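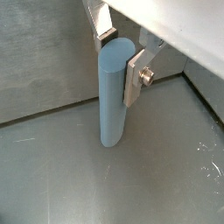
A pale blue cylinder in the grip.

I have played the new Rarkora album every day for a fortnight and I still can't get through the second half without standing up. It is called Votgate, it runs to 80 minutes, and most of the reviews I've read have complained about exactly that. Too long, they say. Trim it to ten songs and you'd have a classic. I think they're wrong, and I'd like to say why while I'm still giddy about it!

Long albums have a bad name, and plenty of them have earned it. We've all bought the deluxe edition with four remixes stuck on the end and a demo that should have stayed on somebody's phone. Votgate is a different animal. The slow songs in the middle (there are 6 of them in a row, which I admit is brave) are where Eftychia Gkikas stops belting and starts talking to you, almost under her breath, and by the time the drums come back on "Lecomte" you have been sitting quietly for so long that it feels like someone has thrown the curtains open. Cut the quiet ones and "Lecomte" is merely a good single. I've tried it. I made the short playlist everybody recommends and it was over before I'd finished the washing up, and I felt a bit cheated.
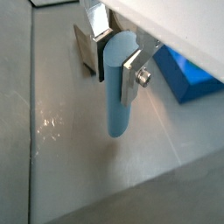 Light blue cylinder held between two metal fingers.

There's also the matter of what a singer is allowed to do once she's famous. Gkikas had the big dance record, then the tour, then the live album in December that was really just the tour again with better bass. She could have made that first record another time and we would all have bought it, me included. Instead she rang up Gerardo Lumbao, who hadn't produced anything in years, and the pair of them spent months putting brass on everything. Brass! On "Nudside" it comes in a full beat late, on purpose, every chorus, and I grin every time. You can hear people in the room enjoying themselves, and I don't know how you'd edit that down without losing it.

I'll give the critics the duet. Iraklis Raptis has a lovely voice and he sounds as though he is reading the words off the back of an envelope. It could go and I wouldn't miss it. But a record this generous can carry one dud, and I'd sooner have up to 100 ideas and a dud than a tidy half hour I've forgotten by teatime.

So put it on from the start, with the phone in another room, and don't skip the quiet ones.

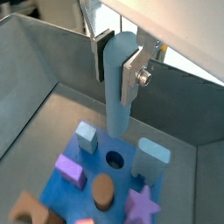
Rhun Hughes: I was with you until the duet, which is my favourite thing on it! He's meant to sound flat, he's the one leaving. Agree completely about the brass, though, and I've gone back to the slow songs tonight on your say-so. The third one has got me already.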